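週末にやっと、ずっと気になっていたテーブルまわりの片づけをしました。長くなりそうなので、お茶でも飲みながらのんびり読んでもらえたらうれしいです。

きっかけは、おままごと用の果物です。4月に姪っ子が遊びに来るようになってから少しずつ増えて、気がつくとソファの下やら本棚のすき間やら、あちこちから出てくるようになってしまって(先週は私のスリッパの中からも!)。

それで、前から持っていた白いプラスチックのかごを果物の定位置にすることにしました。側面も底も小さな四角い穴が並んでいるタイプで、ほこりがたまりにくいし、汚れたら丸ごとざぶざぶ洗えるのが好きなんです。
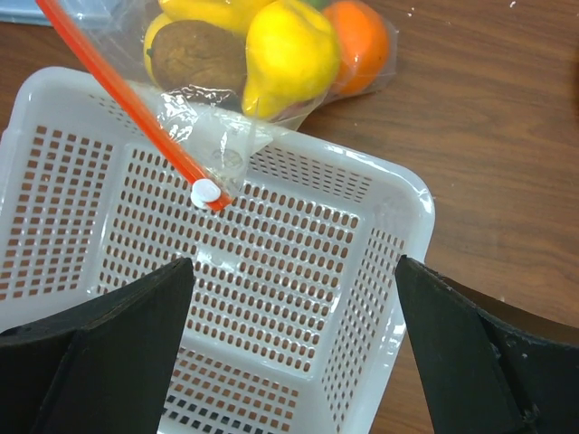
果物はチャック付きの透明な袋にまとめています。友だちの工藤明日香さんに「かごに直接入れたら?」と言われて一度やってみたのですが、うちの場合は袋のほうが断然ラクでした。袋ごと持って出かけられるし、中が見えるから、姪っ子も自分で「これ!」と選んでくれます。

かごが決まったら、今度はテーブルの上の食器も気になってきて。片づけって、ひとつ始めるとどんどん隣に広がっていきますよね。わたしだけかな。

水色のタイル柄のランチョンマットは、駅前のDonuraという雑貨屋さんで見つけたものです。白い格子の線が入っていて、木の天板に敷くとそこだけ小さなタイル張りの台所みたいで、見るたびにちょっとうれしくなります。 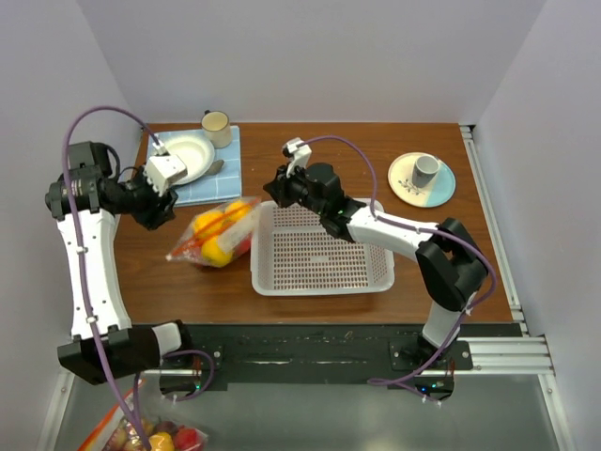 お皿は白い丸いの、マグはクリーム色で縁と取っ手が濃い色のもの。実はこのマグ、買うときに真っ白のと最後まで迷って、お店の中を何周もしてしまいました。結局こちらにして大正解、赤みのある木の色にもよくなじむんです。

ランチョンマットは286円でした。安い!と思って色ちがいも買いそうになりましたが、しまう場所を先に決めてから、と自分に言い聞かせてぐっとがまん。えらい。

あとはスプーンの置き場所です。引き出しにしまうか、立てておくか、まだ決めかねています。立てておくと朝は便利なんだけど、姪っ子がすぐに持っていって果物のスープを作りはじめるので……。みなさんのおうちではどうしていますか?よかったら教えてください。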